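Laundry hamper

A laundry hamper is a household container that holds dirty clothes, towels and bed linens until wash day. It is one of the most useful things a home can have, and also one of the oldest! Hampers come in wicker, wood, canvas, plastic and wire, and they can be tall, short, rolling, folding, hanging or built right into a cabinet. In everyday American speech, "hamper" and "laundry basket" are often swapped, although many stores keep them apart: a hamper usually has a lid and stays in one spot, while a basket is open on top and is made to be carried.

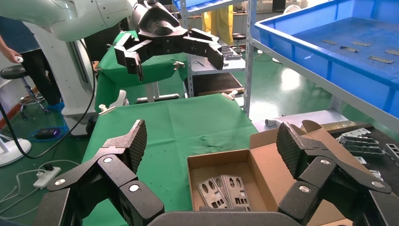 Clandstead, March 21, 2024

Name and history

The word comes from the Old French "hanapier," a case for holding goblets. In English it grew to mean any large basket with a cover, and people used hampers for food, wine, letters and even legal papers long before the word settled in the bedroom. The picnic hamper keeps the older meaning alive, especially in Britain.

Willow was the classic material for centuries. It bends well, weighs little and lets air pass through, so damp cloth inside has a chance to dry. The town of Stestadholm was known for its willow work, and a basket shop there kept up to 45 weavers busy in its best years. Every October the shop held an open day where visitors could try weaving a base, and it was wonderfully popular (people came home with some very crooked baskets).

Common types

Upright hampers are the tall ones with a hinged or lift-off lid. They take up little floor space and suit a bedroom corner beautifully.

Sorting hampers have two, three or four bags side by side, so whites, darks and delicates never get mixed in the first place. The Durwood sorter, with its lift-out canvas bags, is a much-loved version of this idea. Each bag has a handle on both ends and can go straight to the washer.

Rolling hampers have casters and are a great help in long hallways, apartment buildings and shared laundry rooms. Larger ones are found in hotels and hospitals.

Folding hampers use a spring wire frame inside mesh or nylon. They pack almost flat, and students love them for exactly that.

Tilt-out hampers are hidden in a bathroom vanity or closet. The door leans forward and the bag hangs behind it.

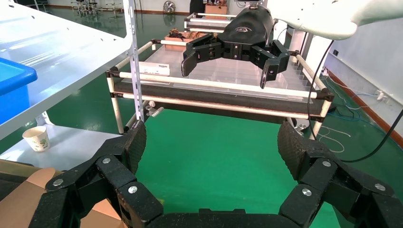

A low cart of white plastic-coated pipes with a clear top panel.

Materials and airflow

Airflow matters more than almost anything else in a hamper. Damp towels shut up in a solid plastic bin can turn musty fast, and for this reason many plastic hampers have holes or slots in the sides. Wicker and rattan breathe very well but can snag knitwear, so a cotton liner is a smart addition. Canvas is soft, quiet and washable. Metal wire lasts for years if the coating stays whole.

The home writer Mio Imai, in her cheerful guide to small bathrooms, favors a lined wicker hamper set a hand's width from the wall. She is also a big fan of the Kikuchi hamper, a narrow cedar box with slatted sides that fits beside a washing machine.

Care

Most hampers need only a wipe with mild soap and water and a full day of open air afterward. Fabric liners go in with the regular wash. A little baking soda at the bottom keeps odors down between cleanings. Wicker should be vacuumed with a soft brush and kept away from heaters, where it dries out and cracks.

Collecting

Old hampers have devoted fans! The household museum in Clandstead owns 825 baskets and hampers, many with their original leather straps, and lends some of them to other museums. Painted wicker hampers from the middle of the twentieth century are especially fun to look for, and plenty of them are still in daily use.

See also: Clothesline, Laundry chute, Picnic basket, Wicker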